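Can a machine restock and pick small shelves yet, or am I dreaming?

Posted in Small Shop Help, Equipment and Automation
January 31, 2025
Poster: Deepika Kurup

I help run a small supermarket with narrow aisles and grey metal shelving, the slotted kind you bolt together yourself. We have 203 product lines in the health and snack section alone, and far too much of my week goes into pulling tubes and bottles off the shelves, sorting them, and putting them back where they belong. We also pack small orders by hand for people who phone ahead.

The job goes like this. You take a tray down the aisle, set it on a stool, and pick into it with one hand while the other hand holds the tray still. When the tray has what you need, you carry it to the counter. None of it is hard. It takes ages, though, and you have to stop every time a customer wants to get past. 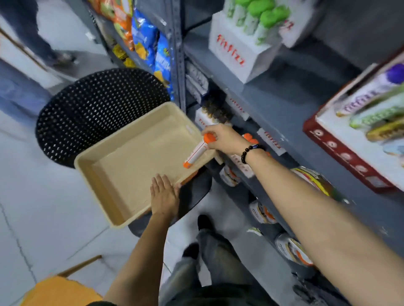 My brother-in-law has been sending me videos of robots folding towels and loading dishwashers, and he's convinced we could have something doing this by April. A company called Vometti has emailed us twice about a picking arm on a wheeled base. They say it handles "mixed retail goods" and learns a new item after 20 tries. They would not give me a price by email, only a phone call, so I haven't gone further.

What I would like to know from people who have tried one:

Would a machine cope with an aisle where two people can barely pass?
Can it tell the flavours apart when the packs are all the same shape and only the cap colour changes?
What happens when it drops something?
Is it worth waiting a couple of years?

I'm not trying to get rid of anyone. We are short of hands as it is, and I would sooner have people on the till. We get a lot of effervescent tubes, bottles with coloured caps, chip bags and little boxes, all on the same few shelves. Some things stand up in their own display boxes and some just sit on the shelf in a row. Bottles are the part I would hand over first, as they seem the easiest to grab.

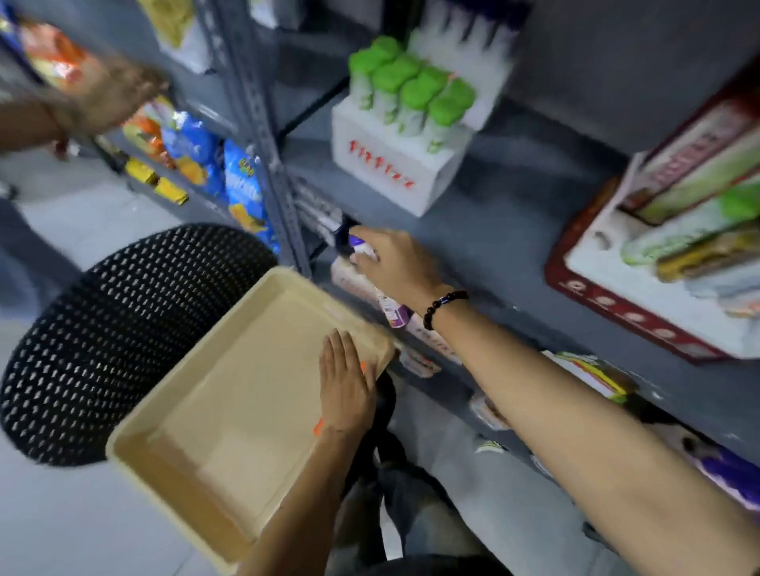
Venkatesh Bhat
Replied the same evening

Don't start with bottles just because they look easy. We trialled an arm from Rezende for five weeks in our parts store, which is small stuff in bins, so not the same as yours but close enough. Rigid things with a bit of space around them were fine. Things packed shoulder to shoulder were not. The gripper needs room for its fingers on both sides of the item, and a person just wiggles a finger in and tips the thing forward without thinking about it. We ended up spacing everything out, and then we had lost a third of our shelf.

On your questions, in order.

Narrow aisle: ask for the width of the base and then ask for the width it needs to turn around. Those were two very different figures on ours. It also stopped dead whenever a person came near, which is what you want from a safety point of view, but in a shop with customers it would be stopped most of the day. You could run it after closing. We did that for the last fortnight and it got more done, but one of us had to stay back in case it got stuck, so there went the saving.

Cap colours: this was the strong point. The camera side of these things is good now. Ours told apart fittings that I have to hold up to the light. I would expect it to sort coloured caps all day with very few mistakes, as long as your lighting is even and nobody has put the stock back in the wrong box.

Dropping things: it didn't always know it had dropped something. It would carry on to the tray, open its fingers over nothing, and mark the item as done. The newer ones are supposed to check. Make them show you that, with your own stock.

Chip bags I would not even raise. Soft bags that crumple were hopeless for us. We had some bagged washers, and it either missed them or crushed the bag, and washers don't mind being crushed the way chips would.

Our arm picked 27 items an hour on a good night. My slowest person does that before morning tea. I'd get the phone call over with and ask Vometti for a trial in your own aisle, not a demo at their place, and I'd want the price in writing before they unload anything.

One thing that did help was cheap. We put a Pokitz scanner on a lanyard and changed the order of the pick list so it follows the shelves from the door to the back. Less walking, fewer wrong items.
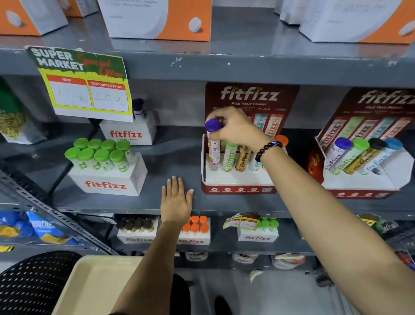
Thanks, that's useful. Did your arm manage with two hands' worth of work, like steadying the tray while it picks?

Ours had a single arm, so we clamped the tray to a bracket on the base and that was good enough. Two-armed ones are around, but the quote we got was well over double and the second arm spent most of its time parked. If the only thing your other hand does is hold the tray, a bracket or a non-slip mat will do it.

Drustum
Replied two days later

just wait. give it 5 years. my robot vacuum still eats the same phone cord every week so I wouldn't let one near a shelf of glass. get a trolley with a lip on it, best money we ever spent and it doesn't need updates

Deepika Kurup

No glass in that section, but point taken. I rang Vometti. They want a wider aisle than we have, so that is that for now unless we move the end shelf. I've asked them to send the turning width in writing anyway. I'm going to try the reordered pick list first. Venkatesh, did you number the shelves, or just write the list out in walking order?

Venkatesh Bhat

Walking order only. We tried numbering and the stickers kept falling off.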